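Teaching the hat job, week two

Posted 18th June

I've been back at Vaneton most afternoons, recording demonstrations for the clothing set. You hold a gripper, do the job slowly with it, and the recording goes off to be used for training. The target is 1,000 good runs. We have roughly 200.

Socks and tea towels went quickly. Hats are slower. The bucket hat has a soft crown and a wide stitched brim, and if you grab it by the crown it just folds up on itself. Wakana Arai had me pinch the folded brim instead and keep the pressure on while turning my wrist.

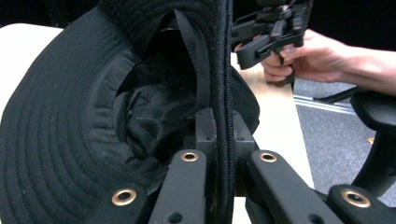

My wrist doesn't like it much. The trigger on the Erkano handles is stiffer than the one on the old Yagi pair, and after 9 runs in a row I start rushing the release. Rushed runs get thrown out, so I've gone to short sets with a stretch in between.

Black fabric is its own problem. Kenta Sasaki went through my first batch and said he couldn't always tell the lining from the brim – he's asked for a grey hat as well, same shape, and more light over the table.

Still to sort out: whether a dropped hat counts as a failed run or can be picked up and carried on with. Kenta says carry on. Wakana says bin it. I've been keeping those in a separate folder until they agree.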